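Delegates of the Regional Furniture Reuse Program visited the Winotach depot in May as guests of the operator, Berisha. The purpose was to see how surplus office furniture is received, graded and returned to use.

The depot handles over 1000 items a month, most of them desks and task chairs from government tenants. Each item is tagged on arrival and entered in the Forar register. Chairs with worn gas lifts go to the repair bench, where the usual turnaround is 2 days. Upholstered pieces are cleaned off site by Manon.

Delegates asked about freight to smaller centres. Berisha advised that loads of fewer than 29 items are held until a shared truck is available, and that the delivery fee is waived for community organisations within 100 kilometres.

The program will seek a copy of the grading guide and circulate it to member councils before the next visit.

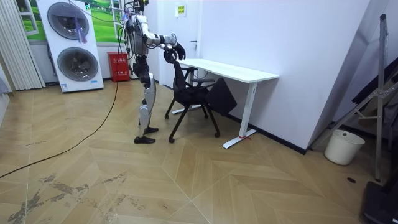
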